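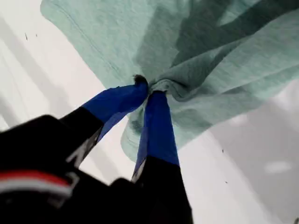 A reader of the previous handout has written that her great-grandfather's naturalization papers must have been lost, as the county court at Zelgate holds nothing under his name, and has asked whether the search should be given up. It should not. Her question is a suitable starting point for this unit.

Family History Methods
Unit 2: Naturalization Records Before and After 1906
Revised 2021-08-26

Purpose of the unit

Students who have completed the first unit will be able to place an ancestor in a household by means of the census. The present unit deals with the papers created when an immigrant applied for citizenship. It covers the usual steps, the courts in which papers may be found, and the reading of a typical file. Passenger lists are treated separately.

The two-step process

For most of the nineteenth century and well into the twentieth, an adult immigrant ordinarily became a citizen in two stages. The first was the declaration of intention, often called "first papers." The second was the petition for naturalization, or "final papers," which could be filed once the residence requirement had been met. The usual requirement was five years in the United States. The court then issued an order admitting the applicant, and a certificate was given to the new citizen.

The two stages did not have to take place in the same court. A man might declare his intention in the port city where he landed and petition years later in a farming county several states away. Many immigrants filed first papers and never went further. Census takers in 1900, 1910, 1920 and 1930 recorded citizenship status with the abbreviations AL (alien), PA (first papers filed) and NA (naturalized). These entries rest on what the household told the enumerator and should be checked against court records.

Before September 1906

Until the federal act of 1906 took effect, any court of record could naturalize: municipal, county, district, circuit, state or federal. Forms differed from one court to the next. A declaration from this period may give only a name, a country of former allegiance and a date. The town of birth is seldom stated. Students should not expect to find the names of parents.

The reader's case falls here. Her ancestor farmed in Bouvier Township, and she searched the county court at Zelgate because it was nearest. The railroad, however, ran to Candberg, in the adjoining county, and residents of the township traded there. The index at Candberg should be the next source consulted, followed by the federal court serving the district. The date of an election is also worth noting, as applications often rose shortly before one.

After September 1906

The act introduced standard forms, with copies sent to the federal government. Later files are much fuller. A petition will normally give the date and place of birth, occupation, the names of a wife and children, and the date and port of arrival. For arrivals after June 29, 1906, a certificate of arrival was also required.

Wives and children

A married woman generally took her husband's status until September 1922, and most wives before that date have no file of their own. Minor children commonly became citizens through the father. The absence of papers for a woman or for a person who arrived in childhood therefore proves very little. After 1922 a wife had to be naturalized separately, and her petition may supply a maiden name found nowhere else.

Worked exercise

The practice index distributed with this handout lists 400 declarations and is arranged by the first letter of the surname only. Entry 79 is a laborer whose birthplace is written as "Stenow." The gazetteer shows Stenau, and the student should decide whether the identification is sound.

Record the entry exactly as written before proposing any correction. Look for other entries from the same place, and compare the witnesses. Note that a witness was frequently a neighbor or relative and may lead to a second family from the same village. State the proposed identification in a single sentence and list the evidence for it and against it.

Written work

Submit a research report on one immigrant of your choice, 800 words in length, exclusive of citations. The report must name each court searched, the years covered by its index and the spellings tried. Searches without result are to be reported in full. Citations should give the court, county, volume and page, together with the repository at which the record was seen. Where only an online image was used, cite the image as such.

Requests for copies

Court records have in many places been transferred to a state archive or historical society. Write to the clerk first and ask where the older volumes are kept. A request should include the full name, known variants, approximate year of birth and the period of residence in the county. Fees vary and should be confirmed before payment is sent.

Reading for the next unit: the glossary of ship manifest abbreviations, and the section on ports of departure.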